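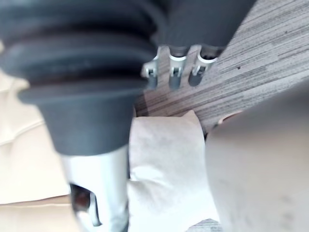
Progress report: Lirkine hand kit review, second period
To: Waltraud Kröger, Eichhorn small grants
From: Anneliese Baumgart, Clerside workshop

Hi Waltraud,

You asked for the short version this time, so I'll try, but you know me. We're past the halfway point on the Lirkine kit and I'm much happier than I was when I wrote to you in March. Back then we had a box of parts, a manual with two different chapter fives, and a hand that closed whenever it felt like it. Now we have a hand we can run for a whole afternoon, and a pretty long list of opinions about it.

First, the numbers, so you can paste them into your form. We've logged 2,424 grasp attempts since the kit came out of its box. The plan said 16 kinds of object and we've kept to that, mostly soft or flat household stuff (paper, tissue, packets, cloth), which is the part your panel cared about. Of the 20 bench days you paid for, we have 4 left. I'd like to spend them all on thin things, and I'll get to why.

Setup took longer than the seller promises. Lirkine's page says you can be running before lunch. Lawal Bashir did ours, and he's put together more arms than anybody I know, and he was still at it at a quarter past six. The mechanical side is fine! The bolts fit, the cable labels match, the wrist plate sat flat the first time. What ate the day was the calibration program, which wants every joint homed in a certain order and doesn't tell you when you've skipped one. It just finishes and looks pleased with itself. Lawal wrote up his own order on a page and a half, and I'd suggest anyone buying this kit ask us for it. Lirkine support did write back within a day, I should say, and they were nice about it, but the answer was a link to the same manual.

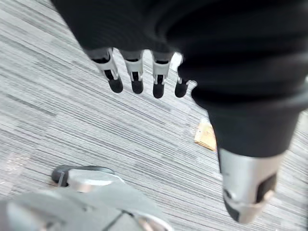 Thin objects are where I want to put the rest of the time. Crumpled paper gives the fingers an edge to close on and the kit does a decent job with it once the force setting is turned down. Flat stuff is a different animal. On the floor runs we've been working over gray streaked carpet, with the four fingers hanging in a row and the thumb coming down on the far side, and a little tan piece of something flat between them is a surprisingly hard customer. The black fingertip pads want to press down on a thing like that when what you need is for one of them to get underneath. Şükran Tekin thinks a stiffer approach from the thumb side would help, and she has a couple of motion scripts drafted. I'm less sure, but her ideas have been better than mine all spring so we're going with hers.

The cover is a question you raised at the last call. I went in thinking the black fabric was for show. I've come around a bit. It keeps lint out of the knuckle end of things and it comes off without tools, so cleaning is quick. My gripe is that it bunches near the base of the thumb if you put it on in a hurry, and then you lose a little travel. Pascal Fröhlich at Fivisdale (they're the ones with the older version of the kit) says theirs does the same. He's sending me his fitting notes and I'll forward them when they show up.

Money: we're inside the budget. I moved the line for spare cables over to replacement pads, with your okay from the phone call, and the pads are on order. Nothing else has shifted. The receipts are in the shared folder under Clerside, and yes, I named them properly this time.

Still open on our side:

Şükran's thumb-first scripts, then a full repeat of the flat object set with them.
A cleaner copy of Lawal's homing order, with screenshots.
A side by side on force settings, soft versus default, for tissue and cloth only.
My write-up of the software, which will be longer than Lirkine would like.

Would I tell another small shop to buy it? Today I'd say yes if they have someone patient in the building, and wait for the next software release if they don't. Ask me again after the flat set, I may get grumpier.

One thing I need from you is a yes or no on letting Fivisdale see the raw logs. Pascal asked, I have no objection, but it's your grant. If you can let me know by Tuesday I can get them over to him before we start the next runs.

Thanks as always,
Anneliese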